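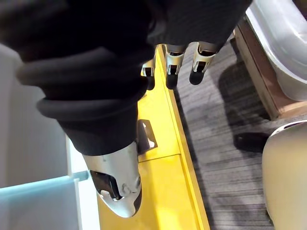

Yellow ledge with its raised lip, grey carpet alongside. 

Rarkmont Ledge and Floor Set

README, last updated Monday, April 15, 2024

Hello, and thank you for taking the time to read this before opening the folders. The set is a collection of stills and short clips made in our upstairs room in Tododton, where we have been looking at how small household things get put down, picked up and put away again along a low yellow ledge. It began as a modest tidying study and has grown a good deal since, so please forgive the odd corner where the older notes show through.

What is in it

There are 457 clips in all, and 100 stills pulled out of them for anyone who only wants a quick look. The clips are sorted into 21 folders, one for each tidying task. Most of the tasks are very ordinary: folding a tea towel, lining up cups, gathering pencils back into their pot, moving a book from the ledge to the carpet and back. A few are fiddlier, and the one with the loose buttons took us most of November.

The room

The carpet is grey and fairly plain, and we like it very much for this kind of work, as small things show up well against it. The ledge is a strong, slightly shiny yellow. It has a raised lip on the side where it meets the floor, and a faint seam running across it. We use the seam as a landmark in the task notes, so when you read "near side of the seam" or "far side of the seam", that is the line we mean. The shine can throw a pale patch on brighter days, and if you are sorting by colour you may want to allow for that.

How the folders are laid out

Each folder has a clips directory, a stills directory and a plain text file called notes. The notes give the task in a sentence or two, the things used, and where they were meant to end up. The Kunden folders were written up first and are rather chattier than the rest. The Matheson folders follow a shorter pattern, which we settled on later and would suggest for anything you add yourself.

Known niggles

Folder 9 has two notes files. The newer one is right, and the other is kept only for the wording. In folder 14 the word "shelf" is used where we would now say "ledge". Clips under 200 frames were left out, except in the buttons folder, where we kept everything we had.

Using and sharing

You are very welcome to use the set for teaching or for your own studies. Please keep this file with any copy you pass on, and mention Rarkmont by name if you publish something from it. Corrections to the notes are always gladly received, spelling included, and should give the folder number and the clip number.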